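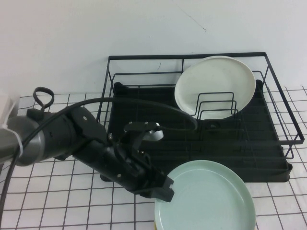

Ramil Bautista

The invitation promised "a full day inside a working dish factory," and I signed up mostly to see whether the full day would include any work. Gostel has been making tableware on the same hill outside Eritz for longer than most of its customers have been alive, and every March it opens the gates. The parking attendant told me I was early. There were already two coaches in the lot.

The tour starts in the shop. I have been on enough of these to expect the shop at the end, when you are tired and grateful, so I suppose starting there counts as candor. A dinner plate costs 19 at the factory door. The same plate cost 19 in town the evening before, where they also wrapped it.

Our guide was Ginevra Palumbo, quick on her feet and not easily rattled, who took a group of far too many people through the clay hall at a pace that discouraged questions. I asked mine anyway. The brochure says the clay is local. Is it? "The recipe is local," she said, and moved us along to the mixers. I wrote that down word for word.

The mixers were running, I'll give them that. The noise is tremendous and the floor is the kind of slick gray that makes you walk like a heron. Past them are the presses, where a lump goes in and a plate shape comes out, and then the drying room, which was warm and smelled like a wet basement. A man with two small boys asked how long the plates stay in there. Depends on the weather, said Palumbo. The boys wanted to know if you could sleep in there. That was the best question of the morning and it didn't get an answer.

Then the kilns. Gostel makes a great deal of its kilns. The old one is kept behind a rope with a spotlight on it, and a panel says it once fired 134 plates in a single load. The panel doesn't say what the new one does, or how many came out of the old one in one piece. Guido Fiore, who runs the firing side and had been put into a clean shirt for the occasion, was more forthcoming. He said the old kiln was a brute with a cold corner at the back, and whoever loaded it learned to put the ugly stuff there. I could have listened to him for an hour. We got six minutes.

The decorating room is where I started to grumble out loud. It is presented as the heart of the place, "each piece finished by hand." Four people sat at benches painting blue rims, and they were very good, steady as anything. But the shelves behind us held stack after stack of plates with a printed pattern, and when I asked what share of the output gets a brush anywhere near it, I was told the company prefers not to separate the two. I bet it does.

Lunch was in the staff canteen, 62 of us in one sitting, served on Gostel plates, naturally. Mine had a chip on the foot. The soup was good. I sat across from Nazareno Pellegrini, a retired restaurant owner who bought from the factory for years and has now moved his loyalty elsewhere, to the Rukuvo line, which he says stacks better and survives a dishwasher. I asked why he had come, then. He said his wife liked the bus ride.

In the afternoon there was a talk by Corrado Zuccaro on the history of the works. It had the usual photographs and the usual flood. He claimed that a Gostel plate should last 100 years in daily use, and somebody near the front asked how they had tested that. People laughed, Zuccaro included, and he went on to the next slide. I don't think it was meant as a joke.

There was a seconds sale afterward in the loading bay. Prices were scrawled on cardboard, and the flaws were mostly pinholes and wobbly rims. I went through three crates and bought two soup plates and a lid that fits nothing I own. It was the one part of the day where the goods and the claims matched up.

If you go, wear flat shoes with some grip and take the first group, before the guides get tired of us. Skip the talk and stand near Fiore. The last bus back to Eritz leaves at half past four, and it doesn't wait for people in the shop.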